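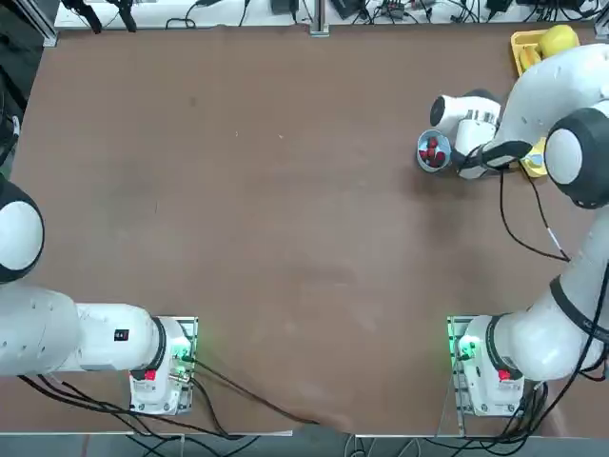

**Piltley Workshop Forum > Builds > Two-arm table, fruit program**

**emosquera** wrote on 15/07/2018:

Good evening to all. My name is Eliécer Mosquera and I share a bench at the Piltley workshop. For the winter I am building a table with two arms which must sort fruit between a tray and a bowl. The mechanical part is finished, so now I ask for opinions about the program and the cables.

What I have until now:

- Both arms are bolted at the near edge, one left and one right. The fruit tray stays in the far right corner, so the right arm does the reaching. I put strawberries in the bowl because they are the most difficult for the fingers. 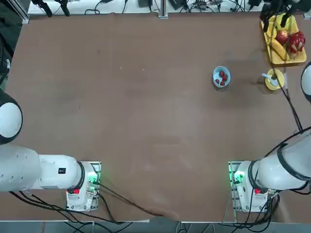

- The power supply is from Farkport and I paid 899 for it, used. The seller was very correct with me.
- The control loop I wrote myself. It is slow, I know this.

My question: is it wise to let the right arm work so close to its own elbow? I am afraid of the moment when it must fold.

**puvton_fan** wrote:

Move the tray. I had the same trouble with my Puvton arm, and I lost nearly 1000 cycles of testing before I accepted it. Everything became easier when the work was in the middle of the table.

**grimsel** wrote:

I do not agree with this. If he puts everything in the middle, both arms want the same place and he needs collision checks from the first day. Keep the corner, limit the elbow in software, and go slowly. My worry is more the cable along the right side. Tie it to the forearm before it catches a cup.

**emosquera** wrote:

Thank you both. I understand the two sides, but for the moment I stay with the corner. About the cable, grimsel has reason, I will look for soft ties. 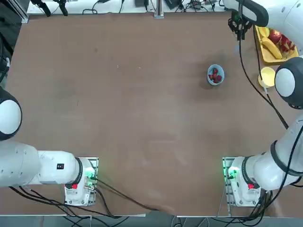
Page 2 of 4

**tolva** wrote:

I read the first page with interest. Which gripper force do you use for the strawberries? I began too strong and made jam. After that I glued thin foam from Altıntaş on the fingers and it was better, but the foam takes the juice and must be changed.

**puvton_fan** wrote:

Foam is a bad idea near food, in my opinion. Use silicone.

**tolva** wrote:

It is a test table, not a kitchen. But yes, silicone is easier to wash.

**emosquera** wrote:

I have the force at the lowest value that the controller permits. I will try silicone first and foam second. Now I also want the arm to handle flat things, because a flat thing asks for another angle of the wrist

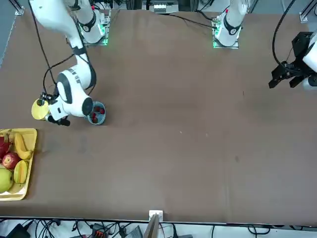 and my program had only one angle for everything, straight from above. I added a second one with the wrist turned. The approach must then be lower, and I raised the limit to 4000 steps so the motion is not stopped before the end. It is maybe too generous.

**grimsel** wrote:

It is too generous. If the wrist hits something you want it to stop early. Put it back and divide the motion in two parts.

**puvton_fan** wrote:

Here for once I am with grimsel. Also put some order in the cables under the table before you do longer runs.

**emosquera** wrote:

Agreed for the limit. The cables under the table I leave until January, when I must open everything anyway for the new supply rail. If somebody has a drawing for a cable channel that fits a table leg, please send it to me.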